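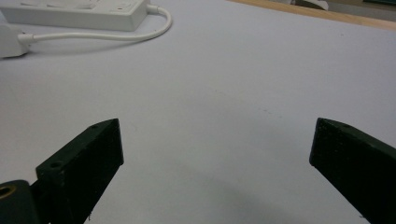
4. Evaluation of the hand-held kit

4.1 Hardware under review

The Nodetti kit is offered by Plisuria as a ready set for recording manipulation demonstrations. It contains 2 hand-held grippers, one for each hand, and a license for the Viro software, which stores and aligns the recordings. Each gripper carries its own camera, which looks out over the fingers. We bought the kit at the normal price, and the seller had no influence on the design of the study or on this text.

The fingers are the part that we inspected most carefully, because they come into contact with every object and they are visible in all gripper recordings. They are dark and matte, and their surface is slightly rough. The dark color is useful for us: on a pale tabletop the outline of both fingers is easy to separate from the background. On the other hand, the inner sides of the fingers are often in shadow, and our contact labels were less consistent there. The manual recommends light from above, but it does not say how strong this light should be.

4.2 Task and procedure

We selected a cable task, in which a power strip with a white cord is handled on a flat table. A cord does not keep its shape between two trials, so the operator cannot simply repeat a learned movement. The task also asks for both hands, which was the main reason to choose this kit over the cheaper single version.

Four operators took part (B. Parry, D. Bevan, A. Parri and R. Lagman). Each of them practiced until they felt comfortable and then recorded 50 demonstrations, which gives 200 in total. A session was stopped after 8 minutes without exception, and the operator then put down both grippers and rested. The work area was not changed between operators. Besides the gripper cameras we recorded a view from above the hands (Figure 2), which was used for checking the labels and was not given to the learning model.

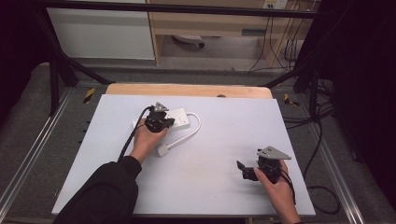

Figure 2. The work area during the cable task, with one gripper in each hand and the power strip on the board.

4.3 Observations from use

All operators could open and close the fingers with good control after a short practice. Their opinions on comfort were less uniform. Two operators reported a tired wrist toward the end of the session, and both of them named the cable of the gripper as the cause — it runs down along the hand and pulls a little when the arm is turned outward. Parri solved this by fixing the cable to his sleeve with tape, and we kept this habit for the remaining sessions.

The starting position needs more attention than the manual suggests. We asked the operators to begin with open fingers and with free table surface between them, so that the beginning of every recording could be found by the same rule in Viro.
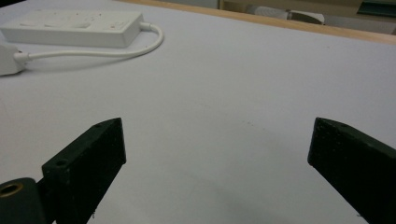 The rule worked well for most recordings, but it failed when the operator started to close the fingers before the hand was at rest. These cases were marked by hand by D. Tuhumury, and they are kept in the data with a separate label. We would welcome a start button on the gripper itself in a later version of the kit.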